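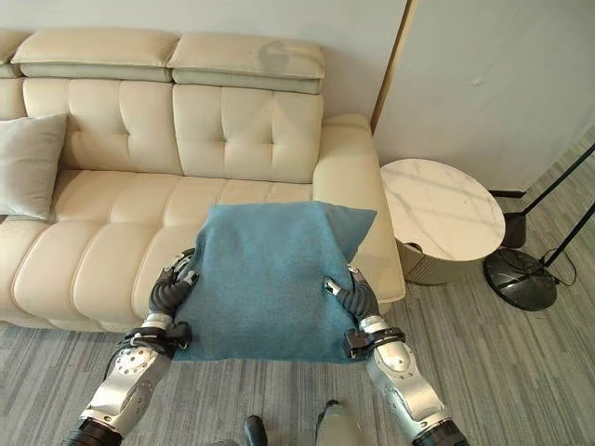 Teleop demos on soft goods, how many is enough?
Posted in: Teaching by Demonstration

tinbadger
We're teaching a two-arm setup to handle sofa pillows and covers by remote control. So far we have 600 demos on the Maeng task list and the policy still grabs too high on the sides. Do I keep collecting or change how I drive it?
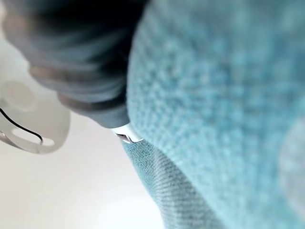

Wrist view, fingertip against the teal knit.

oldrelay
Change how you drive. Soft stuff moves when you touch it, so every bit of hesitation by the operator ends up in the data. We threw out 200 demos last July for that and the grasp got better.

plumbline_k
Disagree. Hesitation is useful if you correct it on purpose. A robot that has only seen clean grabs has no idea what to do after a bad one. I keep the messy ones and tag them.

oldrelay
Tagged, fine. Most people don't tag.

tinbadger
We don't tag. Start pose might be part of it too. I've been starting nearly every run like this one.

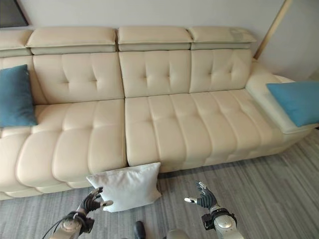

White pillow up against the sofa front, hands apart, before contact.

plumbline_k
There you go. Same spot and same hand height every time means it learns the spot. Move the pillow along the sofa, lay some flat, start with one hand lower.

warmsolder
Has anyone here tried guiding the arms by hand instead? We did that on the Winorano bench and I liked it a lot more than the headset. You feel the cloth pull.

oldrelay
Works on a bench. With two arms and full hands you need 2 people, and then their sleeves are in every wrist video. I'd stay remote.
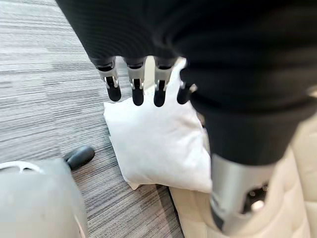

warmsolder
My problem with remote is depth. I can't judge the last bit of the approach from the head view, so I come down too hard and crush whatever I'm picking up. From the wrist it's easier – you get all four fingertips over the pillow and carpet showing through the gaps, so you have something to line up with. I'd put that view on the operator's screen full time.

tinbadger
I only have it in the corner, small. Will swap them.

plumbline_k
Swap them, but don't drop the head view. You lose the other hand.

tinbadger
OK. Plan is varied starts, bigger wrist view, tags on the bad grabs. I'll retrain with the old set left in and again with it left out, then post both.

oldrelay
Leave it out first.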